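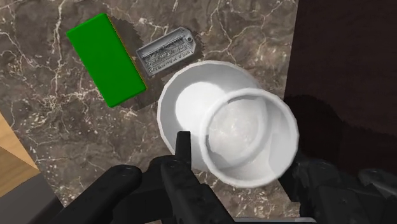 Kurnora Benchtop Challenge

The Kurnora Benchtop Challenge is a student robotics project and yearly contest run at Clultham College. Teams of secondary students program a simulated robot arm to move household objects on a kitchen counter. All of the work is done in software, and no team needs to own a robot. The final round of the current season was held on 4/21/26.

Background

The challenge grew out of an after-school coding club at the college. The club had one small hobby arm, which was shared between all its members and spent much of its life being repaired. Moving to a simulator let every student work at the same time on an ordinary school laptop. The first open contest was held in January of the following year, with teams from Clultham and the neighbouring town of Gureten.

Entry is now open to any school in the district. Teams have two or three members, and each must write its own control program. Sample code is supplied for opening and closing the gripper and for reading the position of each joint.

Software

Teams use a simulator called Na, which is maintained by former members of the club. It models the arm, the gripper and the objects, and draws the counter from a fixed viewpoint as well as from a view close to the gripper. Students may use either view, or both, when their program decides where to move.

The organisers change the room between rounds. Wall colours, stone patterns, lighting and the choice of objects are all altered, so a program that depends on one shade of countertop tends to do poorly later in the season. Objects used in the contest include a white bowl, a metal tag, a soap dispenser, a salt shaker, a kitchen sponge and a vase.

Tasks

Each round sets eight tasks. The early ones ask for a single object to be picked up and put down at a marked point. Later tasks involve objects that are harder to hold, such as the tag, which is flat and gives the fingers little to close on. Curved pieces are also considered difficult – a grip that is slightly off centre can let them swing or slip.

Vases and similar shapes are usually lifted by the neck, with the gripper pointing straight down.

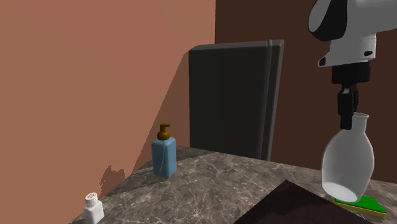
Scoring

A round is marked out of 400 points. Most of these are given for finishing tasks, and the rest for smooth movement and readable code. Points are taken off for knocking over other objects or for striking the counter. Each team may run its program twice per task, and the better result is kept.

Judges read the code before the final round and may ask a team to explain any part of it. Work copied from another team is not scored.

Use in classes

Clultham College also uses the tasks in its Year 10 digital technologies course, without the contest rules. Students keep a logbook of failed attempts and the changes made after each one. The logbook is assessed together with the finished program.

See also

Gureten Schools Coding Day
Na (simulator)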